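Rimimstead scrapbook swap moves to the library hall in January

The yearly page swap of the Rimimstead paper crafters will take place in the library hall this January. The doors open at 2 in the afternoon. The old room above the post office became too small last winter, when 56 people came with their albums and bags of paper.

Sarla Kanaujia, who leads the group, says that the rules stay simple. Each person brings three finished pages and takes home three pages from other people. The pages can be in any size, and the theme is free.

"Last time we asked for travel pages only, and many members stayed at home," she said. "They had no travel photos, but they had very nice pages about their kitchens and their dogs."

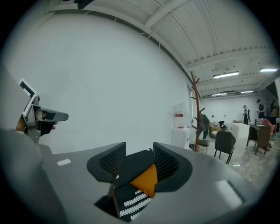 New this year is a table for beginners. Gaurav Pathak will show how to plan a double page with few photos and a lot of handwriting. Shanti Joshi will bring her collection of old borders and stickers — most of them from before she moved to the town — and visitors may take what they need for one page.

There is also a small exhibition of 100 pages along the back wall. Members who want to show a page should give it to Kuldeep Bisht before the end of the month of December, with the name written on the reverse side.

Entry is free. Tea and cake are sold at the door, and the money goes to paper and glue for the children's table.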